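Beddoe Sash and Crown Travel Case
Shares 62
Share
Tweet

Anyone who has carried a pageant crown on a train knows the feeling. You hold the bag on your lap for three hours, you don't dare sleep, and when you get to the hotel one of the front stones has still worked itself out of its setting. The Beddoe case was made for that journey, and after a full season of using it with our regional entrants I'm very happy to have it on these pages.

It started with Jyoti Chaudhary, who runs the wardrobe room for the Adcombe heats and had been packing crowns in hat boxes and bath towels for years. She took her worst-bent tiara to the Jesden workshop and asked what they could do. What came back (four attempts later!) is a hard-sided case with a padded ring in the middle that holds the crown by its band, so nothing presses on the points at all. You can turn the whole thing upside down. I have, several times, mostly to show off.

The ring adjusts with a small dial underneath, and it takes anything from a slim junior circlet up to a full round crown 25 cm across. Turn the dial until you feel it grip, then stop. Over the top goes a soft inner lid, and above that is the sash tray, which I love almost more than the crown part. Sashes go in rolled around a tube, print side out, and they come out ready to wear. No more hunting for an iron ten minutes before the opening number.

There are 6 pockets around the inside wall for pins, combs, spare elastics, a sewing kit and the tiny screwdriver that comes with it. One of the pockets zips, so put your earrings in that one.

What you get
Hard case with shoulder strap
Padded crown ring and dial
Inner lid
Sash tray with two tubes
Screwdriver and a cleaning cloth

Size and weight
The outside measures 38 by 38 by 30 cm. Empty, it weighs roughly 2 kg. Check your airline's cabin limits before you fly, as the depth is over what a few of them allow. On trains and coaches it fits under most tables.

Colours
Navy, plum and a lovely soft grey. The lining is cream in all of them. Plum is out of stock until November, but you can put your name down and we'll write when it arrives.

A couple of things to know. The case isn't meant for the very tall crowns used in some of the national finals, and if yours stands higher than 20 cm you'll want the Plorent trunk instead. The strap is also a bit long for younger contestants, even on its shortest setting. Rhydian Mathias in our workroom will shorten it for you free of charge if you mention it when you order.

Spare rings, tubes and dials are all sold separately, and fitting a new ring takes a few minutes with the screwdriver. If you aren't sure which ring you need, measure your crown across the inside of the band, front to back, and send us the number.

746 views
3 comments

Related items
Plorent tall crown trunk
Sash tubes, pair
Beddoe replacement ring, junior
Garment bag for evening gowns, full length
Crown combs and pins

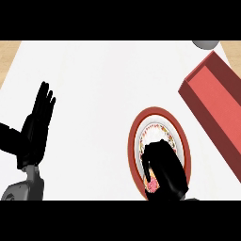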